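I finally quit buying yarn online for a whole summer

Well, almost a whole summer. I made it to July, and then Flollo put their sock yarn on sale at 11 p.m. and I was tired and had a glass of wine in me, so you can guess the rest. But before that I went 90 days without ordering a single skein, and I learned a lot about what was in my closet.

If you knit, you know how this goes. You finish a hat, you have half a ball left, and the half ball goes in a bag with the other half balls. Then you see a pattern you like and buy all new yarn for it. I've been doing this for so long that I had to get my step stool to see the back of the top shelf. There was a Kirnine cardigan kit up there I bought before my daughter started high school. She's in grad school now.

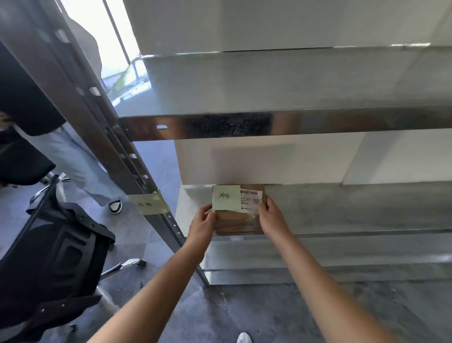
My first rule was that everything had to come out. All of it, on the bed, and no going to sleep until it was put back some sensible way. I sorted by weight first, which was a mistake, and then by color, which was prettier but useless (who needs to know where all the green is?). What finally worked was sorting by project. Each one gets its own small cardboard box with a sticky note on it, a word or two in pen and that's plenty. Mine say things like "Dad vest" and "blue maybe."

My second rule was to weigh everything. I used the kitchen scale and wrote it all down in an old school notebook. The worst of it was the gray wool, 722 grams of it in five different shades, and I don't even like gray! I must have been going through something. I gave most of it to my sister-in-law, who makes those big felted slippers and was thrilled.

Then came the actual knitting. I started with a blanket because blankets eat yarn like nothing else. I cast on way too many stitches, ripped it out, cast on again, and ended up with a log cabin pattern that I could do in front of the TV. It used up some 800 yards of worsted scraps and I'm very fond of it, even the mustard corner.

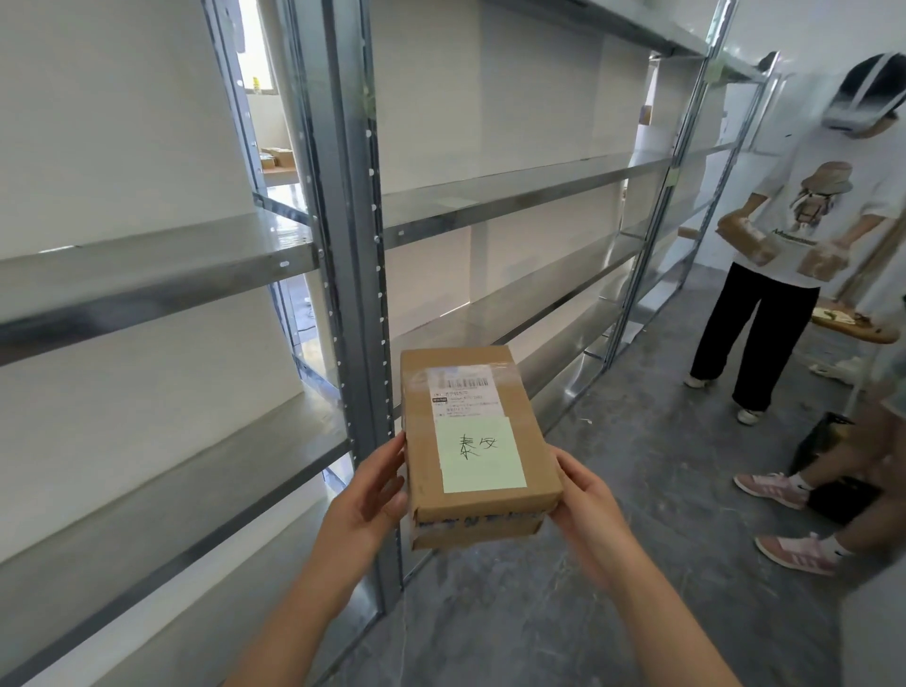
Carleen Lowther
Knitter, blogger and owner of too many needles

The cardigan kit was harder. The pattern was written for someone with arms like a gibbon, and the sleeves took me three tries. I also found a moth hole in one of the skeins – just one, thank goodness – so the whole lot went in the freezer for a while before I'd let it near anything else. If you've never frozen your wool, double-bag it and let it come back to room temperature before you open the bags.

The buttons came from Gilchrist, the little shop by the post office where they still keep them in glass jars. I spent 30 minutes picking six buttons and I'd do it again tomorrow. I know I said no buying, but buttons aren't yarn and I'm sticking to that. 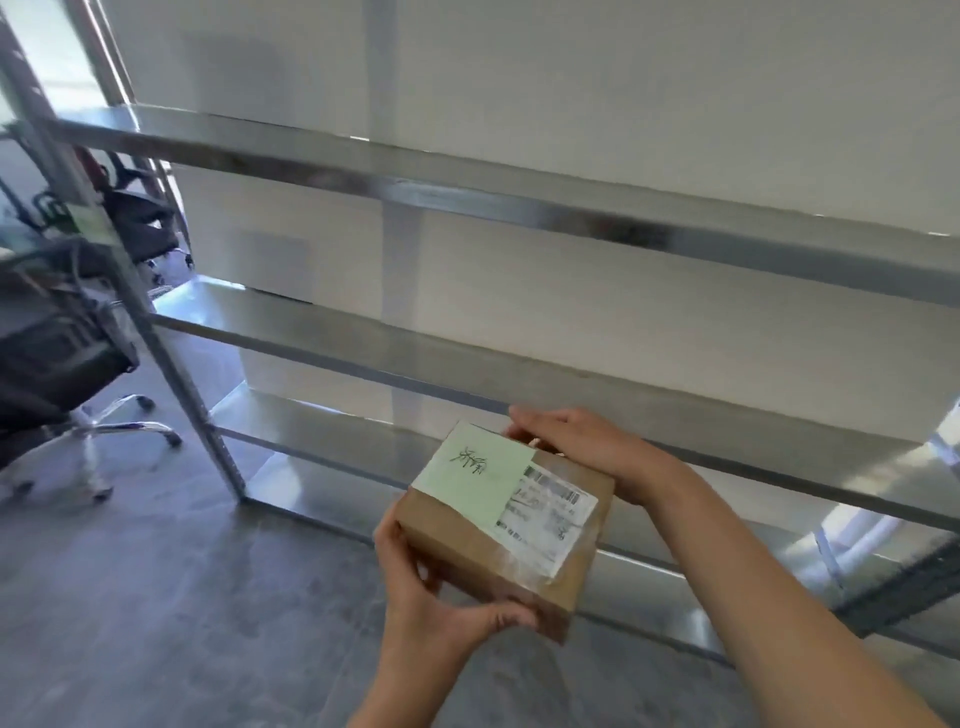 I wore it out to dinner when it was still much too warm for a cardigan, and a woman at the next table asked me where I got it, so I was pretty much unbearable for the rest of the night. My husband has asked for one too. He wants pockets and a zipper, and I have told him he can have pockets.

Next up is the "blue maybe" box. It's a soft cotton blend from Skolus and there's enough for a short-sleeved top if I leave off the collar. I'm going to swatch it this weekend and wash the swatch this time, because the last cotton thing I made grew down to my knees.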